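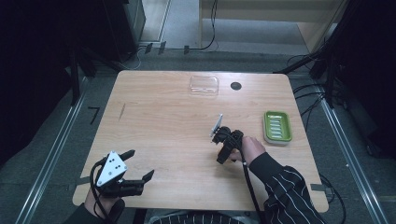 Zarmeena Gondal told me that showing beats typing, every time, and that she'd fight anyone at Pendineo over it. "You can't write down how hard to squeeze," she says. "You just do it, 100 times, and the arm learns from that."

I figured she'd start people on remote control. Nope!

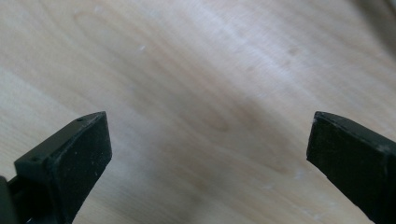

My own try was humbling. I'm clumsy before coffee, and she wanted 80 clean demos by noon. Those dark, dusty-looking fingertips took me a while to trust (I kept squeezing too early). "Slow down," she said, laughing. "It copies that too."

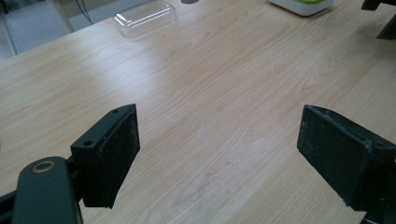 Open gripper over the table at Pendineo.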